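Pilside Robotics Club

Pilside Robotics Club is a student club for robot manipulation, based at the technical college in Pilside. It was founded in September 2000 as an evening class and became an independent club some years later. Membership is open to students of all departments, and no earlier experience in programming is required.

In the first years the members built mostly line-following vehicles. Later the interest moved to robot arms and to the handling of everyday objects. The club has two arms, which the members call Skuto and Boiko. Skuto is the older one and is used by beginners.

The main activity of the year is the Zison Task, an internal competition in which each team teaches an arm to tidy a desk. A team may record up to 128 demonstrations for training. After this, the arm makes 10 attempts without help, and the judges give points for each object that is put in its correct place. The highest possible score is 1000 points. 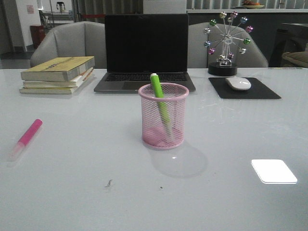

Markers are considered the most difficult objects, as they roll easily and must enter the pen holder from above. A marker that stands in the holder at the end of the attempt receives full points, also when it leans to one side. The mesh holder was added to the rules together with the laptop and the wireless mouse, which must not be moved by the arm. Before that, the teams worked only with wooden blocks.

The present rules were accepted on Oct 9, 2023.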